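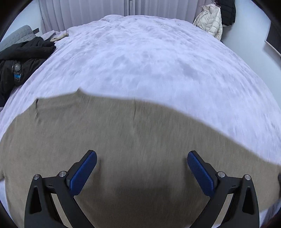 About Plaler

Plaler measures how well machines do household and light shop-floor chores. We do not build or sell robots. Manufacturers, appliance retailers and care providers send us a task, a machine, or both, and we return a written result.

The company was founded by Libor Kubíček, a mechanical engineer, and Svetozár Tichý, who came from textile machinery. Their first contract was a garment sorting line at Baláž, a work clothing laundry. The line could move sealed bags all day and could not reliably pick one sweater out of a bin. Most of what we have done since concerns that gap.

What we test

Our task list has 53 chores. Each is written as a start condition, an end condition and a time limit. "Fold a knitted sweater" starts with the garment spread on a bed and ends with a folded stack that can be lifted in one piece. A person who has never seen the instructions must be able to judge the result from the end condition alone. If two judges disagree, the wording is revised and the earlier trials are discarded.

The household section covers laundry, bed making, dishes, floor pickup, and putting away groceries. The shop-floor section covers bin picking, kitting, bagging, labeling and wiping down benches. Tasks that need a flame, a ladder or a sharp blade are excluded.

Can machines do the chores yet?

Some of them. Our position as of 15/09/2019 is based on 1,114 scored trials, and we state it by type of object.

Rigid objects in known places: yes, on the shop floor. A box of known size on a marked shelf is routine work. In a home the same box is harder, mostly due to lighting and clutter.

Rigid objects in unknown places: partly. Machines find a mug on a table. They do poorly when the mug is behind another mug.

Cloth: no, outside a fixed rig. A knit stretches when it is lifted and takes a new shape when it is put down, so a plan made before the first grasp is often wrong after it. Ribbed fabric also tends to come up in a pinch of two layers when one was wanted. A sweater on a soft blanket is worse than a sweater on a table. The fingertips sink, the blanket comes up with the hem, and the trial is scored as a failure. In 299 sweater trials on soft bedding, the best machine met the end condition in 82.

Mixed piles: no. Separating a jacket from a blanket calls for a decision about where one item stops, and none of the systems sent to us makes that decision well enough to be left alone.

How we work

Trials are run in furnished rooms and at a bench line at our Mavlow site. The rooms have ordinary beds, curtains, coat hooks and switches. Bedding is not pulled tight before a trial and clothes are not pressed. Clients sometimes ask for a plain table and a dark cloth. We will run that condition, but it is reported separately and does not count toward the household score.

Every chore is also done by people, under the same time limit. We use two human baselines: bare hands, and a two-finger gripper held in the hand. The second one is useful in diagnosis. When a person can complete a fold with two fingers and a machine with similar fingers cannot, the fault is more likely in sensing or control. When the person fails as well, we look at the fingers first: pad texture, opening width, and the angle at which the tips meet the surface.

A human attendant may reset a machine once per trial. A second reset ends the trial. Remote operation is allowed only if the client declares it, and the report then carries that label on its first page.

Brolleo

Brolleo is our scoring software. It stores the task wording, the trial log and the judges' marks together, so that a score cannot be quoted without the version of the task it belongs to. Clients receive a read-only copy with each report.

Independence

We take no shares in client firms and accept no payment tied to a result. A client may withhold a report from publication but may not edit it. Failed trials stay in the totals.

Working with us

Send a short description of the chore, the objects involved and the machine's weight, reach and power supply. Libor Kubíček handles household tasks and Svetozár Tichý handles textiles and shop-floor work. The task list is revised every November, and proposals for new chores should reach us before then.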